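Perihan Oral
1/8 Slipper thread! We've been sorting out the back room at Femstead and I've got very attached to one small corner of it, so bear with me.

2/8 The pink-and-white checked cloth came from my aunt's in Boltenthorpe. It was folded in a drawer for years and I love it – creases and all. The iron can wait.

3/8 And it looks so good against brick! I had a plain grey one lined up before this and I'm very glad Ekrem talked me round. 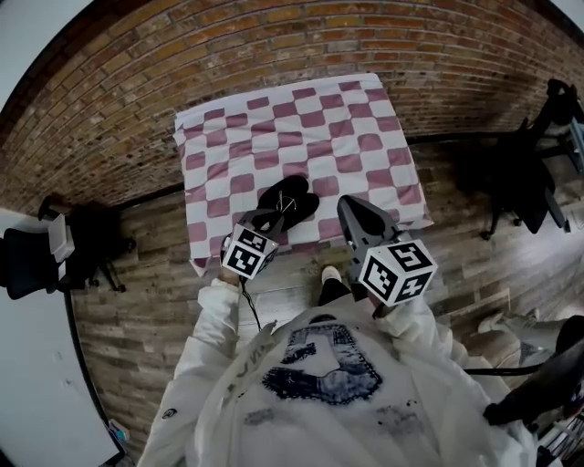

4/8 Black slippers go with everything, which is why I keep buying them. I store mine in pairs, one tucked over the other, and they take up next to no shelf.

5/8 Question for the tidy people: do you keep slippers by the door or by the bed? Gyu-bin says door, always. I'm a bed person and I will not be moved.

6/8 Also very pleased with the room itself. White paint up top, brick lower down, plank floor – it feels warm even with the strip light on. 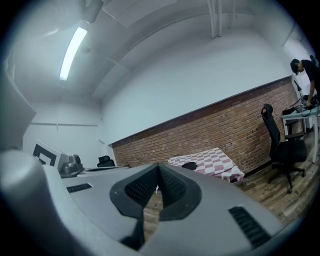 7/8 Still to do: a proper shoe rack. Found one in Jarcombe for 40 quid and I'm so tempted.

8/8 If you've got a rack you love, send it my way! Narrow ones especially.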